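**Lecture 6: Chores. What a machine can do in a house or a small shop, and what it can not do yet**

Course notes, Introduction to Service Automation. Written by Ívar Norðdahl. Corrections are welcome, also for my English.

Please read sections 1 to 3 before the lecture. Section 4 we will do together at the tables, so bring something to write with.

## 1. What we mean by a chore

In lecture 5 we spoke about tasks in a factory line. A factory task has a fixed place, a fixed part and a fixed time. A chore has none of these. When I clear a table in my kitchen, I do not know before I enter the room which cups are there, where they stand, or if one is still half full. I also do not know when I am finished, except that I look and feel that it is enough.

For this course we use the following working definition:

> A chore is a repeated job in a place which was arranged for people, where the objects change from one day to the next, and where the person who does it also decides when it is done.

The last part is often forgotten. Defne Türkmen pointed it out to me when she read an older version of these notes. She worked for many years in the stock room of Bermúdez, a shop for kitchen goods, and she says that half of her work was to decide that a shelf was good enough and go to the next one. None of the machines we discuss today makes this decision well.

## 2. Three levels of difficulty

I sort chores by how much the hand must know.

**Level A. The machine touches only the floor or the air.** Vacuum cleaning, mopping, carrying a closed box through a corridor. These are mostly solved. The remaining problems are stairs, cables and socks.

**Level B. The machine picks up stiff objects and puts them down.** Cups, tins, cartons, tools. This works in many demonstrations and in some real shops, if the objects are known and the light is good. In a home it works sometimes. We will spend most of our time here.

**Level C. The machine handles soft, thin or connected things.** Towels, plastic bags, a shoelace, a bed sheet. There is progress, and I have seen very nice folding of shirts. But the shirt was usually put on the table by a person, and a person took it away after.

A common mistake in student reports is to treat one chore as one level. "Do the laundry" goes through all three. The machine must carry the basket (A), take the bottle of detergent and open it (B), and pull wet sheets out of the drum (C). The chore is as hard as its hardest step.

## 3. The hand and the table

Most of the hands in our course have two fingers. Students are often disappointed by this and ask why we don't use five. My answer is that we should first find out how much two can do. Take two flat sticks in your own hand and try to clear your desk with them. You will find that you can do a lot, and that the trouble begins with coins, paper and everything that lies flat.

Teaching such a hand is mostly done by showing. A person holds a gripper with a camera on it and does the chore many times, and the program learns from these recordings which movement follows which view. Because the gripper is carried by a person, no robot arm is needed in the room. The method is cheap, and it can be used on an ordinary table.
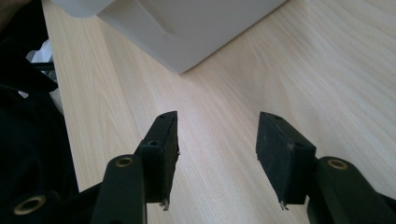

The number of repetitions surprises everybody the first time. For the cup exercise of last May we recorded 736 demonstrations, and we kept more than 250 of them only for the positions near the table border, where the program was weakest. A child of three years needs maybe five cups.

Three things we learned from this exercise, in no special order:

- Friction matters more than force. When a cup slips, the first idea of every group is to squeeze harder. With thin cups this is a bad idea. Look at the pad surface first, and clean it.
- The light changes the result. A program that was taught in the morning became unsure at 4 in the afternoon on the same table.
- People are too good. When a person shows the task, he corrects small errors with his wrist and does not notice it. The program sees only clean successes and has never learned what to do after a bad grasp. So please record some recoveries also. Grasp badly, stop, open, and try again.

The third point is the one where I would like to see more effort from the groups this year.

## 4. Exercise at the tables

Work in groups of 2. Each group gets a gripper and one tray of objects. The trays are named Gramilen (stiff objects) and Temusach (mixed objects, with a dish cloth). The names are from an old project and have no meaning.

1. Move every object from the tray to the table and back. Do it slowly, with the gripper only. The free hand stays behind your back.
2. Write down each object where you had to try more than once. Write also what you changed the second time: angle, height, place of the grasp, or speed.
3. Choose the one object that you think a program would learn last. Give your reason in two or three sentences.
4. Exchange trays with the group next to you and repeat step 1.

You have 14 minutes for each tray. It is not a competition, and a group which finishes early has probably not written enough.

## 5. So, can they do it yet?

When journalists ask me this, I ask back: which chore, in whose house, and who stands next to the machine? A video shows that a thing happened once. For a chore we want to know how often it goes wrong, and who cleans up after it.

The company Zovar, where I was an adviser for a short time, had a good rule for its tests. They counted every moment when a person had to come and help, even if it was only to turn a cup. After this rule was introduced, the results on paper became much worse, and the discussions in the team became much better. I ask you to use the same rule in your reports.

For next time: read your notes from step 3 again and bring one chore from your own home, cut into steps, with a level (A, B or C) for each step. One page is enough.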